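Grease interceptor sizing for a small takeaway kitchen: flow rate or tank volume?

Posted in Commercial Kitchens > Plumbing and Drainage

Győző Erdős

We are fitting out a takeaway unit in Oltham. It was a dry cleaner before, so there is no existing kitchen drainage. The equipment list is one three-compartment sink, one prep sink, one hand sink, a mop sink and a two-basket fryer. No dishwasher. Seats: none, counter service only.

The plan reviewer sent the drawings back with one comment, "interceptor not justified." The drawings show a Jiveck under-sink unit because that was what the previous tenant of our other shop had. I have been told two different things since. The plumber says the unit is sized by flow from the sinks. The landlord's engineer says it should be a buried tank sized by meals served per day, and that we need 3000 gallons. That seems very large for a shop with 14 items on the menu. There is also only a narrow strip of ground behind the building and it has a gas line in it.

Which method applies, and what does the reviewer want to see on the drawing? Also, does the hand sink go through the interceptor or not?

halasz_drainage

Both methods exist. They apply to different equipment. Hydromechanical units (the small ones, indoors or just outside) are rated by flow in gallons per minute. Gravity tanks are rated by liquid volume. Your sewer authority decides which type it will accept for your class of premises, so get that in writing before you redraw anything.

For a flow-rated unit the usual calculation is:

Measure the inside of each sink compartment in inches. Multiply length by width by depth, add the compartments together, divide by 231 to get gallons. Take 75 percent of that as the actual load, to allow for the dishes taking up space. Divide by the drain time in minutes, one minute by default, two if the code allows it. Round up to the next listed size.

Worked through for a three-compartment sink at 18 x 18 x 12 each: 11,664 cubic inches, 50.5 gallons, 37.9 gallons of load. On a one-minute drain that is 37.9 gpm, so a 50 gpm unit. On a two-minute drain it is 19 gpm, so a 20 gpm unit, with very little margin. Add the prep sink if it shares the interceptor. Do the sum with your own dimensions.

Put the calculation on the plumbing sheet itself. "Not justified" normally means the reviewer found a model number and no arithmetic. Show the flow control fitting, its vent, and the clearance above the lid.

Hand sinks are normally left off the interceptor. Mop sinks and floor drains vary by jurisdiction, so ask. Fryer oil never goes to the drain at all. It goes to a collection drum, and the inspector will want to see where the drum stands.

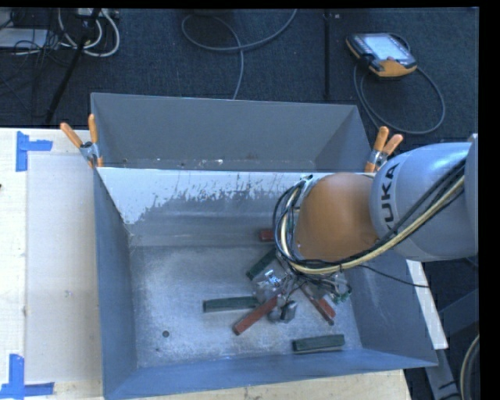
On the 3000 gallon figure, ask the engineer for the meals-per-day number behind it. My guess is that it was carried over from a full-service restaurant with a dishwasher. If the authority does insist on a gravity tank, the gas line has to be raised with them now, together with the setback from the building.

Lilow66

just get the bigger one. we had a 20 gpm under the sink at our place and it needed cleaning every week, the smell came up through the counter area and we lost points on the inspection for it. the cleaning log matters too, they asked for ours before they looked at anything else. dont let the plumber put it where you cant get the lid off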